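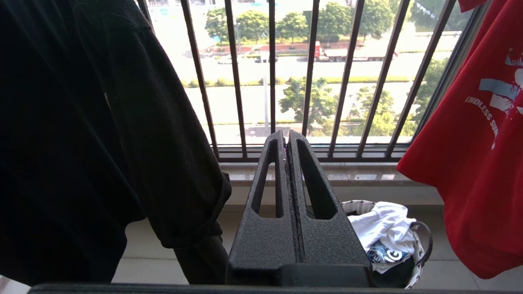
Wrist view, laundry task, between the black garment and the red T-shirt.

List home | Threads | By date | By author | Search archive | Help

2022-09-19
Posted by Rosalba Piras
Re: Hanging clothes, which episodes to keep

Hello Ada, hello all,

Thank you for the questions. I answer inside your message and I put my own question at the end. Please excuse my English where it is heavy, I have tried to be exact.

> Rosalba, I went through the notes for the Lurarby set and
> I have some trouble to understand the rule for keeping an
> episode. In the Sulthorpe set we kept only the ones where
> the garment finished in the basket. Do you do the same?

No, we keep also the failed ones, but with a label. The operator marks the result immediately after the episode, before she touches the clothes again. If she is not sure, she writes "unsure" and she does not try to remember later. In the first week we allowed people to fill the results at the end of the day, and I do not trust these labels now. I have put them in a separate folder and I ask you not to mix them with the rest.

For training the grasp we take the good episodes only. The failed ones are for the second model, the one which must say if the grasp is holding. Without them this model has nothing to learn from.

> Also I see that the windows are open to the light in most of
> your recordings. Our people at Eshun always closed the
> blinds. Is the exposure not a problem?

It is a problem and I want to keep it. You can see in the view I attached that the window takes the middle, with the street and a truck outside, and the black garment on the left is very dark against it. In a real home the clothes are hanging where there is sun. If we close the blinds for every episode, we teach the system a room which the customer does not have.

But I agree that we should know which episodes are like this. I propose a field "backlight" with the values none, partial and strong. I would call this one strong. I can add the field to the old episodes by hand, it is slow work but not difficult.

The things moving on the road are another matter. Ada, you wrote last time that the model could learn to look at the cars. I do not have proof for or against. What I can do is to record the same garments at different hours, so the traffic is not always connected with the same motion of the arm. If somebody on this list has tested to mask the window, I would like very much to read how it went.

> How do you choose the garments? I would prefer a fixed list.

We have a list, but it is not fixed yet. The target for this set is 800 episodes with 11 garments, and 7 of the garments are chosen. I want more dark ones. With black fabric the folds nearly disappear and the edge of a cuff is hard to find, also for a person who looks only at the wrist view. The printed T-shirts are easier, because the letters give something to follow, and for this reason I do not want too many of them. A system which has seen mostly prints will look for prints.

White clothes in a white basket are also useful. The border between the clothes and the rim is not clear, and the annotators did not agree with each other on it. I wrote a short instruction: the cloth which goes over the rim is still cloth, and the rim starts where you can see its pattern. Please tell me if you find this confusing.

> Last thing, the start pose. Some episodes begin very near
> to the fabric.

Yes, this was my decision. The operators used to begin always from far, and then the model was lost when it was already close. Now they begin near in a part of the episodes, with the fingers together, and they must open them as the first motion. The start pose is saved in the log under the name "init", so you can filter it.

Now my question. Trerkavex wants to receive the set in November and they ask for 2 camera views. We have the wrist view for everything, but the room view is missing for the early recordings. Would you send these with one view only and say it clearly in the readme, or leave them out? I lean to send them. I would like to hear from somebody who has trained with incomplete views before I write to them.

I will upload the annotation instruction to the shared folder when I have corrected the part about sleeves.

Kind regards,
Rosalba

Previous message | Next message | Reply to list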